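3.2 Planning the Equipment Budget

Before ordering anything we wrote down what the cable routing task would ask of a two-arm cell, and only then looked at prices. This was a very useful exercise! Our first list, drafted by Waldemar Sikora in June, put nearly all the money into the arms and left the fingers, the cell structure and spare parts to share whatever remained. Working through the task step by step turned that list around. Routing a cable across an aluminum frame depends a great deal on what happens at the fingertips, and the fingertips are also what we expected to redesign most often.

We therefore split the budget into two pools. The fixed pool covers the arms, the work surface, the extrusion and the curtains. The revision pool covers fingers, mounting blocks, fasteners, cables and replacement servos, and it can be spent at any point in the project without a new request. Figure 7 shows the part of the cell that draws most heavily on the revision pool.

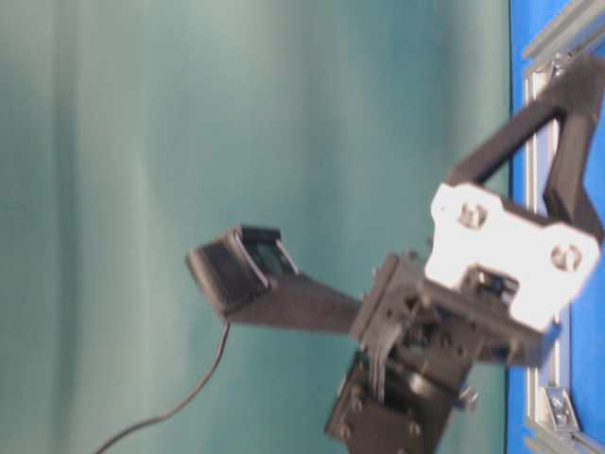 Figure 7. Wrist and gripper of one arm, with the long black finger and the boxy housing at its end.

Selamawit Admasu collected quotes from Lusetti, Zerkden and Cisneros. The three differed less on price than on how they sell spares. Lusetti offers single servos but has a minimum order on brackets, Zerkden sells the whole wrist as one unit, and Cisneros will supply any part on its own, down to the screws. We were delighted to find the last option, and the quote, dated Jul 7, 2020, became the basis for our plan.

Aluminum extrusion deserves a line of its own in any budget of this kind. We use it for the structure of the cell and also for the workpiece, so leftover bars and corner brackets from one can go straight into the other.

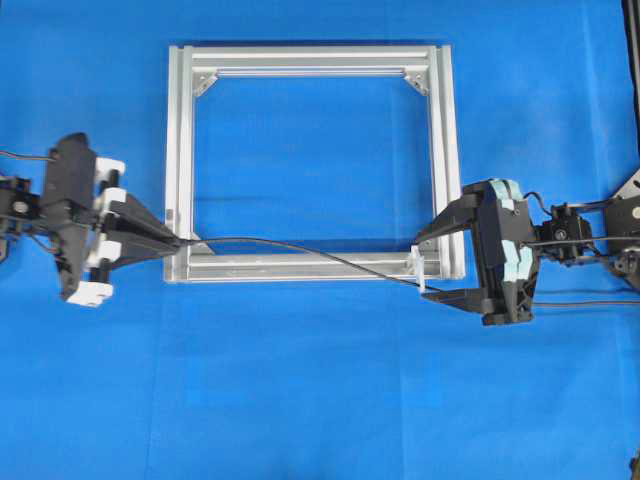

The same thinking guided how many spare fingers to buy. Both arms need a full set on the shelf, and a bent or worn tip should never hold up a day of trials. We ordered 80 finger blanks and 100 bolts through Plilance, our parts tracking sheet, which also records what each arm has used. Cables are cheap enough that we simply buy them by the box. The one item we would now order earlier is the servo, where the wait was the longest of anything on the list, and we added 2 spares per arm to the plan for the next cell.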